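調理補助ロボットの導入計画、来年度予算に計上へ　イルテッティが概要を公表

2023年12月6日

給食・惣菜事業を手がけるイルテッティは、調理補助ロボットアームの導入計画の概要を公表した。来年度予算に機器購入費として1378万円を計上し、まずは本部の試作キッチンに据え付ける。その後、製造拠点への展開を検討する。

計画のおもしろいところは、アーム本体の価格より先に「台の上の仕事」を洗い出した点にある。8月から続けてきた準備作業では、皿を置く、計量カップを寄せる、オーブンの扉を開けるといった細かな動作を一つずつ書き出し、どこまでを機械に任せるかを現場の調理担当者と詰めてきた。カタログの最大可搬重量や動作速度を見比べるところから始めがちな設備選定としては、かなり地に足のついた進め方で、読んでいてわくわくする資料になっている。

検討に使われている作業台には、水切りボウルや計量カップ、ケチャップのボトル、皮をむいたバナナ、それにオーブントースターと、硬さも形もばらばらの品が並ぶ。

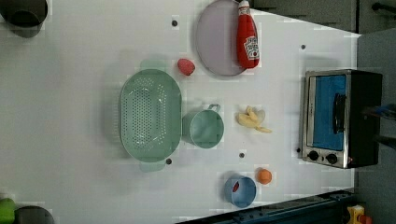
うちも去年同じような見積もりを取りましたが、本体より周辺の費用で予算が膨らみました、とギータ・ミシュラさんは本紙の速報に寄せたコメントで書いている。ハンドの交換部品と据え付け工事を別枠にしておかないと、年度の途中で必ず補正が要る、という指摘だ。食洗機の更新時期と重ねると電気工事が一度で済んで助かる、とも付け加えている。

この点はイルテッティも織り込んでいる。公表された内訳では、アーム本体と制御盤が全体の半分強を占め、残りがハンド、安全柵、据え付け工事、操作研修に振り分けられた。ハンドの予備と消耗品には年間500千円の枠を別に設け、購入費とは切り離して管理する。保守契約は24か月を基本とし、12か月目に稼働実績を見て内容を見直す条項を入れる方針という。

見積もりはフローケンとシンガルの2社から取っており、年明けに評価用の機体をそれぞれ借り受ける予定だ。フローケンは据え付けまで含めた一括契約、シンガルは本体のみの販売で工事は別手配となるため、単純な金額の比較にはならない。イルテッティは両社に同じ作業一覧を渡し、一つの動作を教え込むのにかかる時間と、失敗したときの復旧のしやすさを重く見て採点するとしている。価格の配点は全体の3割にとどめた。

置き場所の設計も予算に響く。据え付け支援を担当するウラルによると、見積もりの段階で抜けやすいのは配線と台の寸法で、アームの届く範囲だけで台を決めると、あとから買い直しになることがあるという。真上から作業台を見ると、その話がよくわかる。手首の近くから出た黒いケーブルは左へ弧を描いて緑の小さな器の縁にかかり、右にもコネクターを通った別の一本が小さな輪をつくっている。オーブントースターは扉をアームの側に向けて右に置かれ、皿と水切りボウルもそれぞれ場所を取る。ウラルは、ケーブルをまとめる部材と台の余白を最初から仕様書に書き込むよう勧めており、イルテッティもこれを受けて台の幅を一回り広げた案に差し替えた。差額は工事費の枠内で吸収できる見込みだ。 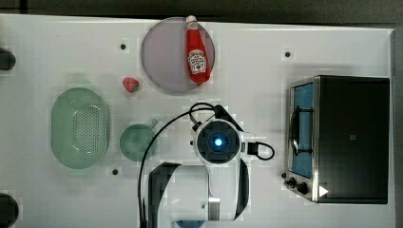

小規模な厨房にとって、この公表資料の値打ちは金額そのものより表の組み方にあると思う。動作の一覧、必要なハンド、教え込みの時間、担当者の研修日数が横一列に並び、どの行を削ればいくら下がるかが一目で追える。オーブンの扉の開閉を人が受け持つ場合の試算まで付いていて、これは同業の担当者ならすぐに自分の現場へ当てはめてみたくなるはずだ。しかも書式は同社のサイトから取得でき、社外での利用も認めている。

今後は評価用機体での試験を経て、年度内に購入先を1社に絞る。試験の採点表も、結果が出しだい公開される予定。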